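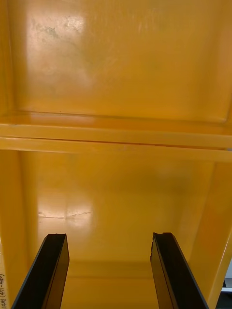 How do you get sticky label glue off painted metal without wrecking the paint?
Warm cooking oil on a rag, leave it ten minutes, wipe, then dish soap. Skip the acetone, it takes the gloss right off.

More workshop and garage stuff below, in no order.

LABELS AND TAPE
Hair dryer first. Low setting, corner up, pull slow and flat back on itself. Old masking tape is the worst, goes like eggshell. Oil again, longer. A plastic bread tag makes a decent scraper, never a razor blade on paint.

Duct tape residue on concrete: I've tried everything. Mostly it wears off by December if you walk on it enough.

SCUFFS ON ENAMEL
Baking soda and water, paste like toothpaste. Soft cloth, small circles, hardly any pressure. Rinse twice or it dries white in the corners. Melamine sponge works too but will dull a shiny finish so try it behind a door first.
Deep scratch down to bare metal, dab of touch up paint the same day. Rust starts quick in a damp garage. Mine is Sotville damp, so you know.

SURFACE RUST ON HAND TOOLS
White vinegar overnight in a dish pan. Scrub with a brass brush. Rinse, dry NOW, not later, then a wipe of oil. Don't leave them in for a week like I did with the good pliers. They came out black.
Siriporn Nilsuwan wrote in to say she finishes with 400 grit and a little oil. Tried it, nicer than steel wool. Less mess in the vise to.

POLISHED METAL
Fingerprints: microfiber, drop of dish soap, dry with a second cloth. Go with the lenght of it, end to end. Anything with a brushed grain, same, follow the grain or you'll see every swipe.
No abrasive powder on a mirror finish. Ever.
If something slides on it, keep polish off that part. Clean, dry, then whatever oil the maker says. 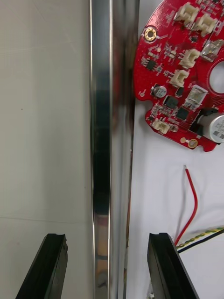

WHITE BENCH TOPS
Pencil marks come off with a plain eraser. Marker, rubbing alcohol on a cotton ball, wipe from the outside in so it doesn't spread. Coffee rings, baking soda paste, five minutes. Test a corner if you don't know what the top is made of.

SCREWS AND SMALL BITS
Jam jars. Lids on. Write on the lid AND the side. I quit sorting by length, takes forever, now it's wood screws, machine screws, mystery.
Hưng Phan keeps a magnet in a sandwich bag for spills. Pick up the screws, turn the bag inside out, done.

OILY RAGS
Hang them flat outside, one layer, till stiff. Never balled up in the trash. Linseed oil ones can catch fire by themselves.

Last updated: 29 August 2021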